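Section 4. Running the Open Day Demonstration

Read this section the night before. People who read it the morning of the open day tend to be the ones phoning Suryani Lau from the parking lot.

The Skostelora open day puts the Tandik kitchen demonstration on the large screen in the front hall. Visitors watch a simulated arm pick things up from a kitchen counter and move them. That is the whole show. It runs longer than you would think, and children will ask for it again.

4.1 Before the doors open

1. Turn on the demonstration computer first, then the screen. In the other order, the screen decides it has no guest and goes to sleep in a sulk.

2. Log in as "visitor". Do not log in as yourself. Last April a full hall got to read Ilham Pattinasarany's dental reminders.

3. Open Tandik and choose Kitchen, then Open Day. The folder marked Open Day Old is exactly what it says.

4. Wait for the scene to load. The progress bar stops at the three-quarter mark and has a think. Leave it alone.

5. Check the step counter in the lower corner of the control window. It should read 0. If it reads anything else, press Reset and go back to step 4.

6. Unroll the floor tape and put the front line two long paces from the screen. Visitors will stand on the line, then over it, then with a finger on the glass. Bring a cloth.

NOTE: The Sembiring projector in the side room is also connected. Whatever you do on the main screen shows there too, including typing mistakes.

4.2 The first run: the donut

Start with the donut. It is small and everybody knows what it is, and you won't have to explain why a person might want one moved.

1. Press Start. The arm goes to its ready pose.

2. Choose Donut from the object list and press Pick.

3. Say your opening lines while the arm travels. Guadalupe Cuautle's script is taped inside the cabinet door. You may change the words, but please leave out the police joke, which has been tried.

4. When the fingers have closed on the rim and the donut has cleared the counter, press Hold.

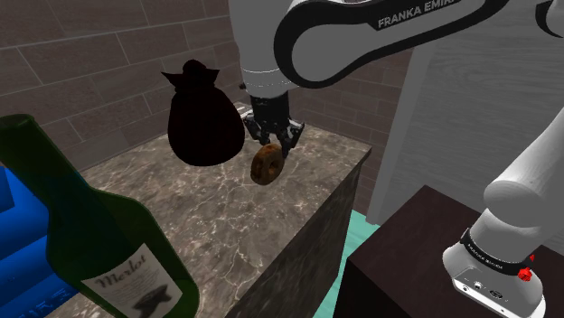 5. Take questions during Hold. The arm will wait as long as you like. The audience gives you one or two minutes.

6. Press Place, then Release, in that order. Release on its own opens the fingers wherever they happen to be, and the donut obeys gravity in front of everyone.

Questions you will get, with answers that have held up:

Is it real? The arm is a computer model of one. So is the donut.

Does it ever miss? Yes. The set of practice runs we keep for the hall comes to 2,694 attempts, and 1,528 of them ended with the object where it was meant to go. Give both numbers. Visitors like the machine better once they know it fumbles.

Can it make a sandwich? No.

CAUTION: Do not let visitors drive during the first run. The manual controls are sensitive, and a keen nine-year-old can put the arm into a joint limit faster than you can say "gently". Recovery means a full reset and the progress bar again.

4.3 The second run: the potato

The potato is harder and makes a better story. It is lumpy, it is longer one way than the other, and the fingers have to come at it from a sensible angle.

1. Press Reset, then choose Potato.

2. Switch the view to Close. You lose most of the kitchen and gain a good look at the fingers, which is what the back row came for.

3. Set Speed to Slow. At normal speed the approach is over before you have finished pointing at it.

4. Press Pick, then press Pause while the fingers are still open. Ask the hall where they would grab it. Let them argue.

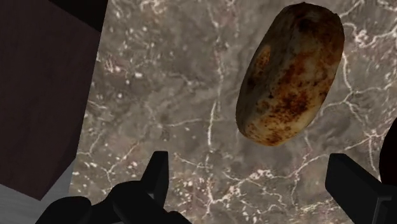
Figure 4-2. Close view: gripper fingers open, potato not yet between them.

5. Press Resume. If the grasp holds, accept the applause on the arm's behalf. If it doesn't, say "and that's why we practice," and press Reset with some dignity.

NOTE: In Close view the horizon may look tilted. The view is set that way. Do not try to straighten it by leaning, and do not try to straighten the screen. Saodah Raju spent most of a lunch break on the screen.

NOTE: Run records stop saving after up to 2,000 steps. The arm keeps going, but you will have nothing to replay for latecomers. Reset between groups and this won't come up.

4.4 If something goes wrong

Arm does not move. Check that Pause is off. It is nearly always Pause.

Picture freezes but the fan is loud. Count to thirty. If it is still frozen, restart Tandik and talk about the parking.

Object has gone through the counter. This happens. Press Reset before anyone asks you about physics.

Sound of a doorbell. Somebody has left the Follico message program running. Close it.

4.5 Closing up

1. Press Stop and wait for the arm to return to its ready pose.

2. Save the run records to the folder with the date on it, for example 2023-10-22. Retno Chong collects them, and she does not accept "final" or "final2" as dates.

3. Shut down the computer, then the screen.

4. Wipe the glass, take up the tape, and put the script back inside the cabinet door.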